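How to Set Up Clear Latching Boxes for Small Supplies

Posted 2021-11-04 by Neusa Guimarães
Filed under: Storage, Workroom

Clear plastic boxes with latching lids are a common choice for markers, tape, chargers, craft parts and similar items. They are cheap, they stack, and the contents can be checked without opening them. Most of the trouble people have with them comes from cracked latches, warped lids and boxes that were filled once and never sorted again. The procedure below covers inspection, cleaning, sorting, closing and stacking. It applies to boxes with separate lids and to one-piece boxes with a hinged lid.

What you need

A clear box with a latching lid
A table with a flat top, wider than the box when the lid is open
Dish soap, lukewarm water and two soft cloths
A soft brush (an old toothbrush will do)
Small cups, trays or zip bags for dividing the contents
Removable labels and a pen

Step 1. Empty the box completely

Take everything out, including the items lying flat in the corners. Thin objects are easy to miss. A pen or a stick resting along the bottom edge can be hard to make out through frosted plastic, particularly behind ribbed walls. Tip the box toward you and look in from the open side.

Do not sort while emptying. Put everything in one pile and set the box aside.

Step 2. Inspect the lid and latches

Open and close each latch once. It should bend without turning white at the fold. White lines in clear plastic are stress marks, and a latch that shows them will usually split along the same line later.

Check the rim next. Set the lid on the table, underside down, and press each corner in turn. If the lid rocks, it is warped. A slight warp will pull flat when the latches are closed. A lid that lifts more than the thickness of a coin should be replaced or used without latches on a box that will not be stacked.

Finally, run a finger along the inside of the walls and floor. Hairline cracks can be felt before they can be seen. A cracked box is still usable for light paper goods but not for anything that may leak.

Step 3. Wash and dry

Use lukewarm water and a small amount of dish soap. Hot water can warp thin walls. Do not use scouring pads or glass cleaner with ammonia; both dull the surface, and a dull box loses the one advantage it has over an opaque one.

Ridged walls collect dust in the grooves. Work along each ridge with the brush, then rinse. Clean the hinge line and the underside of the latches the same way. Sticky residue from old labels comes off with a drop of cooking oil left on for a few minutes, followed by soap.

Dry with the second cloth and leave the box open for an hour. A box latched while damp will fog, and paper labels inside it will curl.

Step 4. Sort the contents

Return to the pile. Divide by use first and by size second. Markers go with other markers even if one is twice as long as the rest. Test every pen and marker on scrap paper and discard the dead ones before they go back in.

Items under 50 mm long should be placed in a cup or a zip bag. Loose in a large box, they migrate to the corners and end up under everything else. Items between 50 and 200 mm can lie directly on the floor of the box. Anything longer should be measured against the inside length, which is shorter than the outside length printed on most packaging.

Step 5. Load the box

Heavy items go in first, spread across the floor. Tape rolls and scissors belong at the bottom, paper and fabric on top. Keep the contents below the rim by the width of a finger — more if the lid is recessed.

Do not use the lid to compress the contents. Pressure on a closed lid is carried by the latches, and they are the weakest part of the box.

If the box will be stored on its side, lay the long items parallel to what will become the bottom wall and fill the remaining space with something soft. Otherwise everything slides to one end the first time the box is moved.

Step 6. Close the lid correctly

Place the box on the table. Seat the lid along the far edge first and lower it toward you. Press down with both palms near the corners until the rim is even on all sides. Close opposite latches together. Closing one side fully before starting the other twists the lid and leaves a gap.

To open, hold the box steady with one hand against a side wall and lift the latch with the thumb of the other. Pull outward, then up. Pulling straight up puts the full load on the hinge.

Step 7. Label

Put one label on the short side and one on the lid. The short side faces out on a shelf; the lid faces up on a desk. Write the category, not a list of contents. "Markers" stays accurate for longer than "red, blue, 2 black."

Our own shelf uses a mix of Felum and Parno boxes. The lids look alike but do not interchange, so Tainá Vasconcelos added a small letter F or P to each lid and each base in October. It has saved a good deal of trial fitting.

Step 8. Stack and store

Stack only boxes with the same footprint, heaviest at the bottom. Leave 100 mm between the top box and the shelf above so that it can be lifted out straight. Keep boxes out of direct sun, as clear plastic yellows and becomes brittle. Avoid spots next to radiators for the same reason.

Maintenance

Repeat Step 2 twice a year. Check the latches on the box you open most often every month or so, and swap that box with a less used one when the first stress marks appear. Spare lids are worth keeping — bases tend to outlast them. Write the base size on each spare with a permanent marker before putting it away, and store spares flat under the bottom box of the stack.
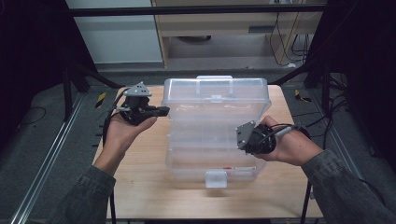

Spare latches, where the maker sells them separately, go in a labeled zip bag inside the box they fit.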